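Liditham Home & Yard Forum > Paint and Finishes > Doors

Black front door, gloss or satin?? need to decide by tonight

porchlight_pam
Sun 16 June
OK quick one. Front door is off the hinges, sanded, primed, sitting on sawhorses in the garage. Steel door, faces west. I bought a quart of Vovia high gloss in black and now the husband says satin. Store will swap it if I don't open the can. House is pale yellow w/ white trim. What would you do

mudroom_mike
Satin. Gloss black shows everything. Every dent, every roller line, the dog's nose. Did ours in gloss and repainted in satin 2 years later.

tealhinge
Disagree w/ Mike. A black door in satin looks like a chalkboard once it's a year old. Gloss wipes clean. The prep is more work, sure. Fill, sand, fill again, look at it sideways with a flashlight.

mudroom_mike
"wipes clean" - yes and then you see the wipe marks

porchlight_pam
It has 2 little dings near the knob from the old knocker. Filled them. Can't feel them now with a finger but can I see them under gloss, that's the question I guess

oldputty
You will see them. Gloss black is a mirror, dark color makes it worse, you don't look at the paint, you look at whatever's bouncing off it. A ding bends the reflection and your eye goes right there. White gloss hides a lot more.

Look how much of the room you get off a really good dark finish. Lights, shelves, all of it.

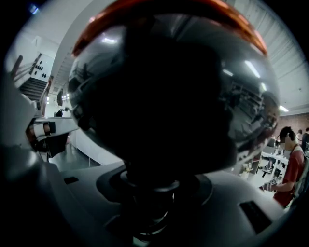

Robot head, black gloss, ceiling light and shelving reflected in the side.

You won't get that off a brush on a steel door. Not a chance. But you'll get maybe half, and half is enough to show the dings. Skim the whole area around them, not just the holes, feather it out wide, 220 then 320, prime again.

tealhinge
^ this is good advice even tho he's wrong about brushes. Good brush, thin coats, paint it flat like she has it on the sawhorses. Mine came out like glass.

oldputty
Flat helps. Glass, no.

kettle_corner
Nobody's asked about the west sun?? Black steel door, storm door in front of it or no? If there's a full glass storm door the heat builds up in between and the plastic trim around the window warps. Happened at my sister's place. Door was fine, trim looked like a potato chip.

porchlight_pam
No storm door. Little overhang, doesnt do much after 4pm

kettle_corner
Then you're probly fine. Read the paper that came with the door though, some of them say no dark colors or the warranty's gone.

porchlight_pam
It came with the house. No paper

mudroom_mike
Sun will take the shine off gloss on that side anyway. So you do all the extra sanding and end up w/ satin by accident.

tealhinge
Mine's faced south for years and it's still shiny. Depends on the paint. Cheap stuff goes dull and streaky, I'll give you that.

gravel_and_gin
Can I throw in semi-gloss. Why is it always one or the other on here. Kandley does a semi-gloss door paint that levels out nice, dries slow so you don't get the lap marks. $27 for a quart when I got it. Not cheap but you'll use less than half.

oldputty
Semi-gloss is a fair answer. Slow drying is good for brush marks and bad for bugs. Close the garage.

mudroom_mike
Semi would be my second choice

porchlight_pam
Ok so now I have three options instead of 2, thanks guys lol. How long before I can hang it back up? There's a sheet of plywood over the front door hole right now and we're going in and out through the kitchen

oldputty
Touch dry in a few hours doesn't mean anything. Shut it against the weatherstrip too early and it'll glue itself there, then pull a stripe of paint off when you open it. 18 hours after the last coat, longer if it's humid. Then put wax paper between door and the strip the first couple nights.

gravel_and_gin
Baby powder on the weatherstrip works too

kettle_corner
Baby powder on a black door, good luck

gravel_and_gin
On the STRIP

tealhinge
Also take the knob and deadbolt off, don't tape around them. You always see the tape line on black.

porchlight_pam
Already off. In a sandwich bag somewhere

Ok decision. Swapped it for the semi-gloss. Husband thinks he won. Skimmed around the dings again like putty said, first coat is on. Looks kind of blotchy??

oldputty
First coat of black always looks bad. Leave it alone. Don't go back over it while it's tacky.

tealhinge
Would have been prettier in gloss, just saying

mudroom_mike
Would have been done already in satin, just saying

porchlight_pam
Second coat on. Much better. One gnat. Do I pick it out or wait

oldputty
Wait. Let it dry hard, flick it off, touch of 320 on that spot before the next coat.

kettle_corner
What color are you doing the inside face? White or carry the black through

porchlight_pam
White. Had enough of black for one weekend. Will post again when its hung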